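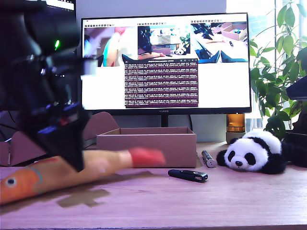

Última modificação desta página: 25 de outubro de 2020, por Sérgio Sampaio

Início | Dados | Compras | Contato

# Bancada Drindel - ficha de dados e plano de equipamento

Tarefa: pegar objetos pequenos e peluches na mesa e colocá-los na caixa de papelão. Cada episódio traz as imagens das câmeras e o log do terminal.

## Conteúdo

- 1,447 episódios, um arquivo por episódio
- objetos: peixe, panda, peças pequenas
- caixa sem abas, perto do centro da mesa

## Orçamento

- Dedos de reposição para a garra (Tradico): 300 euros
- Segundo braço (Ursu): 2,558 euros, sem frete
- Disco externo: pedir 4, dois ficam na Brotdale

O segundo braço só entra no pedido depois de medir a mesa. Monitor não se compra agora - o atual mostra as três vistas e o log ao mesmo tempo. Caixas e objetos saem do caixa pequeno, guardar recibo.

Licença: uso interno até outubro.

Comentários

Poonam Bisht: O preço da Ursu inclui a fonte?

Sérgio Sampaio: Não, a fonte é cotada à parte. Vou acrescentar a linha.

Karim Nseir: Peçam os dedos primeiro, a entrega da Tradico demora.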